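Loading and Reading a Test Tube Rack
Bench Skills, Part 2
Written by Yulan Deng. Checked by Kristóf Bárány.

These steps cover placing capped tubes in an open plastic rack so that any tube can be found and removed without disturbing the others. They apply to colored-water practice sets and to ordinary bench samples.

1. Set the rack on a flat surface with its long side toward you. Leave clear space in front of it.

2. Cap every tube before it goes in. Hold the tube below the cap, keep it vertical, and lower it until it rests on the base of the rack. A tube that leans has missed the lower hole. Lift it straight out and start again.

3. Fill the back row first, then the front. Tall tubes at the front block the view of the liquid levels behind them.

4. With a partial set, spread the tubes out. Empty holes on both sides give room for fingers or tongs and reduce the chance of knocking a neighbor.

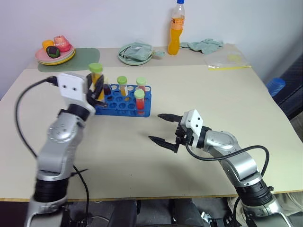 Lime-green caps in a blue rack, with most positions left open.

Matching caps give no information about contents. Liquid color is a weak guide as well: red and red-orange are easily confused under warm light, and so are pale yellows. Write the position in the log as row and hole, counting from the left, and put the same code on the tube. Use "B" for back and "F" for front.

To remove a tube, grip it just under the cap and pull straight up. Steady the rack with the other hand if it is lightly loaded. Return the tube to the same hole. If it has to go elsewhere, change the log entry before picking up the next one.

Rinse empty racks in warm water and drain them upside down for 24 hours. Do not stack them until the holes are dry.

Last revised August 9, 2018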